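Sorting Bench for Strip Offcuts: Final Report

Kathleen Gallagher
Workshop Projects, Phelan Building

1. Background

The print and packaging shop at Plarnard trims its flexible plastic strip to length by hand. Offcuts go into whatever bin is closest, and by the end of a shift the long pieces are tangled up with the short ones. Long pieces can be used again for edging. Short ones go to the recycler. The shop asked for a small bench station where one worker could separate the two.

2. Requirements

The station had to fit on an existing table, come apart for cleaning, and cost less than $400 in materials. The shop handles nearly 1,000 offcuts a week, so the crates also had to be easy to lift out and swap. Sharp edges were not allowed anywhere near the hands.

3. Design choices

We looked at a sloped chute, a slotted tray and a plain divider. The chute jammed in the first test because the strip curls when it is let go. The slotted tray worked for short pieces only. We went with the divider, which is the simplest of the three and has no moving parts.

The divider is made of stainless steel panels that stand upright between the crates. We considered acrylic, but it scratched badly in the cleaning test. The panels came from Hiltalell as leftover stock with the holes already punched, and this saved us a day of drilling. The crates are plastic and were already in use at the shop.

4. Setup

The panels stand side by side with a thin seam between them. One blue crate sits on each side. Long strip goes in one crate and short strip in the other, and the label cards are kept loose so the sides can be changed.
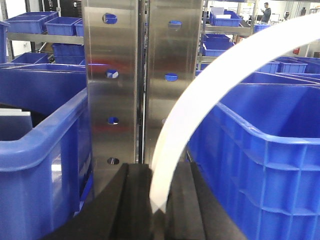

Figure 1. White strip held at the steel divider, with a blue crate on either side.

5. Results

We ran 11 timed trials in October. Sorting was faster than with the old bins in all but 2 of them, and both slow runs used strip that had been stored in a tight coil. Long pieces sometimes sprang back over the divider. A taller panel would help with this, but it would not fit under the shelf.

6. Remaining work

The feet need rubber pads. The Maveo clamps we ordered were too wide for the table edge and have been sent back.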